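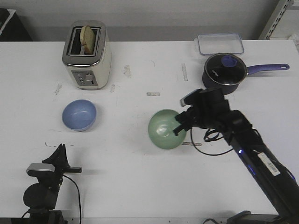 Según una visitante, el mural de la sala Ocampo se entendía mejor sentada en el suelo. ¡Nos encantó! Era justo lo que buscábamos con Tretard, nuestro proyecto de dibujo geométrico a partir de instrucciones escritas: 4 paredes, 1191 líneas a lápiz y ninguna regla.

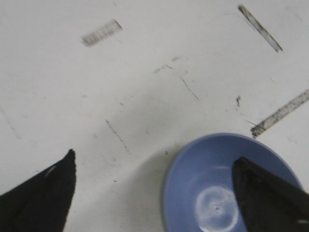

La segunda pared fue la más difícil - y la que más disfrutamos - porque cada equipo leyó «diagonal» a su manera. En junio queremos repetirla en Sunen, con color.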